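Sharada Fernandes
Thread, because my sink is clean and I'm in a mood about it.

1/ Every "sink reset" video I've been shown since June says the same thing. Baking soda, vinegar, watch it fizz, wipe, cry with joy. I've done it. It fizzes. Then you have a wet sink with the same gray film it had before.

2/ Mix the two together and they mostly cancel each other out. You end up with slightly salty water. The bubbles look busy and that's why they film so well.

3/ Second claim: you need a special stainless paste. Bought one. It's called Clilik, it comes in a tub the size of a hockey puck, and the label promises "100 shines." I got 6 before I hit the bottom. Maybe they have a very small sink at Clilik.

4/ Did it shine? Sure, for an evening. Then somebody drained pasta and it looked like a sink again.

5/ Third claim, and this one gets people angry: throw your sponge out every week. Or boil it. Or microwave it. Or run it through the dishwasher. Marisol Cuautle swears by the microwave and I love her, but her kitchen smells like a warm swamp every time she does it.

6/ My own rule is dull. Smells bad after a rinse, it goes. Starts leaving crumbs of itself on the plates, it goes. Otherwise it gets squeezed out hard and stood on its edge so air can get to both sides.

7/ The squeezing out matters more than anything you buy. A sponge lying flat in a puddle behind the faucet is going to stink no matter how many times you cook it.

8/ OK, so what do I do with the sink? Dish soap. Hot water. Yellow and green sponge, the plain kind, from the bag of 26 that Benvinda Cordeiro and I split at the warehouse store. We'll be using those until we retire.

9/ Before anyone yells: yes, the green side can scratch stainless. Mine's a brushed finish and it already has years of forks in it, so I use the green lightly and go the same way as the brush lines. If yours is new or polished like a mirror, use the yellow side and be patient.

10/ Order I do it in:
Dishes out, all of them, including the mug you're "soaking."
Rinse down the walls.
Soap on the sponge, walls first, then the bottom.
Fold the sponge in half and use the fold for the ring around the drain.
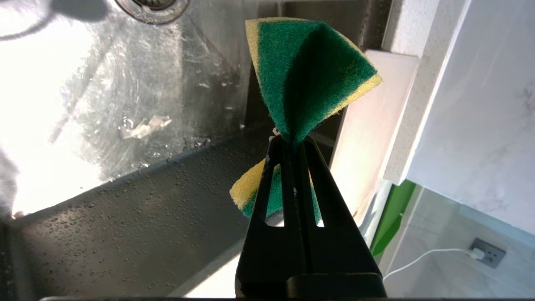

11/ Drain ring. Most of the smell people blame on the pipes lives right at that rim. Go around it twice, rinse, then run a fingernail along the edge. If it comes up slimy, go around again. No tablet needed.

12/ About the tablets. Itside makes one that turns the water blue. I asked Lavanya Pai, who has used them for ages, what it does that soap doesn't. She thought about it and said "it's blue."

13/ Last step is drying it with a towel. I resisted this for years because it sounded like something from a magazine. Annoyingly, it works. The white spots are just minerals left behind when the water dries, so don't leave the water there.

14/ Someone will now tell me about the 50 dollar Kotian sink brush with the bamboo handle. I've held one. It's a brush.

15/ If the vinegar thing works for you, fine, but try it once with only soap and the same amount of scrubbing, then come back and tell me which one did the cleaning. Replies are open. Going to go put the towel in the wash.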